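Filtering the arm out of an overhead depth view

Updated 20 May 2021

If your planner reads its obstacles from a camera above the table, the first thing it will find is its own arm. The point cloud contains the links and the cables, and the planner treats all of them as something to avoid. The result is a start state in collision and a plan request that fails before it begins. Follow these steps to set up the self-filter in Skondorico so that only the table and the objects on it reach the planner.

You need a calibrated overhead camera, a URDF of your arm and Skondorico with the Gezer plugin turned on. The settings were worked out by Thoa Hà on the Skovcombe kitchen table setup.

Step 1. Check the clocks

Open the status page and compare the camera time with the joint state time. If they differ by more than 50 ms, fix that first. A filter fed with late joint states removes the wrong part of the cloud and leaves a ghost of the arm behind every fast move.

Step 2. Load the link shapes

Go to Gezer > Self filter and choose Load from URDF. Use the collision meshes and leave the visual ones alone. Set padding to 2 cm for all links to start with.

Step 3. Park the arm over the objects

Move the arm to a pose where it covers part of something you care about. An empty table tells you very little at this stage – the errors show up where a link and an object overlap in the view.

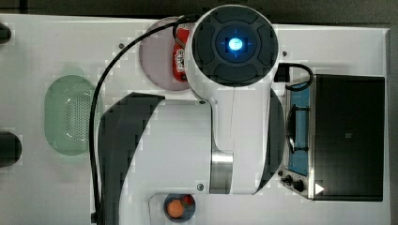 Overhead color view with the arm across the middle of the table. The pink plate and the red package are partly covered by it.

Turn on the filtered cloud and look at the border between the arm and the plate. If bits of the arm remain, raise the padding one step. If the plate has lost more than the arm covers, lower it. Change one link at a time and write down the value.

Step 4. Add the cables

Cables are not in the URDF, so the filter knows nothing about them. A loop that hangs out over the table, like the black one to the left of the arm, will come through as a thin floating obstacle. Add a capsule shape attached to the wrist link and make it wide enough for the cable to swing. Do the same for any short cable on the other side.

Keep the capsules clear of the objects where you can. A capsule that reaches into the colander or the toaster oven will delete real points.

Step 5. Drop the small clusters

Set the minimum cluster size to 156 points. Small hardware such as screws lying on the table may fall below this limit. Pick them up before a run, or lower the value and accept more noise.

Step 6. Test

Send 2000 random plan requests from the Cleveck test panel and read the log. Error 2234 means the start state is still in collision. The log line names the link, and that is the padding to change next.

Save the profile under the name of the table. If you reroute a cable, repeat steps 3 and 4.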